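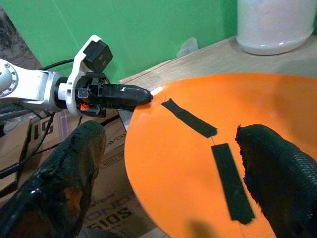 Calibrating a kitchen scale with a known weight

Most domestic digital scales drift with age. The drift is small at first and shows up mainly in yeast, salt and other light ingredients. The procedure below applies to the Prultel flat-plate scale and to most models with a calibration mode. Check the manual for the key combination, as it differs between makers.

What you need

One 100 g calibration weight
Fresh batteries
A level, hard worktop
A soft dry cloth

Do not use coins or a bag of sugar in place of the weight. Packet weights are allowed to vary, and the scale will store whatever error you give it.

Preparation

Fit the batteries and leave the scale switched off in the room where it is normally used for 6 hours. A scale brought in from a cold garage will read differently once it has warmed through. Wipe the plate and the four feet. Crumbs under a foot are a common cause of false readings — check there before blaming the electronics.

Calibration

Switch on with nothing on the plate and wait for the zero to settle.
Hold the unit key for 6 seconds until CAL appears.
Release the key. The display shows the weight it expects.
Place the weight in the centre of the plate. Lift it by the edges with the cloth, as grease from fingers adds mass over time.
Wait for PASS, then remove the weight and switch off.

If the display shows an error, the plate was probably knocked during the reading. Start again from the first step.

Checking the result

Switch on, zero, and weigh the same piece in the centre and then near each of the four corners. On the Prultel the readings should agree to within one gram. A larger difference at one corner points to a bent foot or a damaged load cell, and calibration will not correct either. The older Skodholm scales have no user calibration mode. With those, note the error at 100 g and allow for it by hand.

Repeat the check in May and again before winter baking, or after any battery change.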